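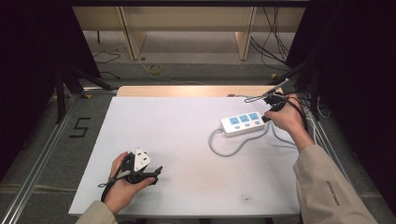 Pluvesberg Neighbors > Home & Utilities > Power strips
Browse Ask Members Log in

Do those "power saver" strips really pay for themselves?

My brother-in-law keeps pushing a Trenetti strip that supposedly cuts standby use. The box promises big savings and gives no math. We used 3576 kWh last year, with a TV, a router and a printer on one outlet. I smell marketing. Has anyone measured this?

Danjuma Jibrin
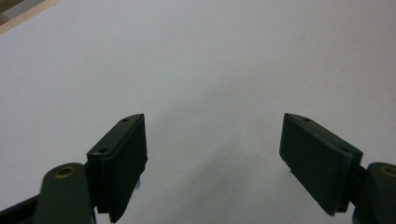

Does a strip use power just by being switched on?

A plain one uses next to nothing, maybe a little for the indicator light if it has one. The draw comes from whatever is plugged into it.

I put a meter on my TV and printer last November. Together they pulled 2 watts on standby, and over a year that comes to nearly 18 kWh. Look up your rate and multiply. I doubt it covers the strip very fast. Old game consoles and stereos can be a lot worse, so measure before you buy anything.

Femi Tijani 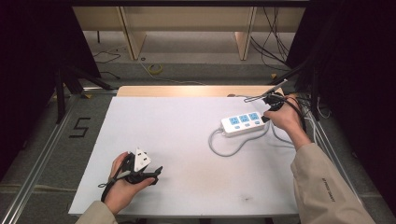
And don't switch off the router to save pennies if anyone in the house needs it at 6 a.m. A strip with a separate switch for each socket gets around that, but you have to remember to use the switches. I never did.

iyamu804

just unplug stuff. my cousin bought a Zesusow one and says his bill went down but he also got rid of a freezer so who knows

Contact | Copyright Pluvesberg Neighbors | Back to top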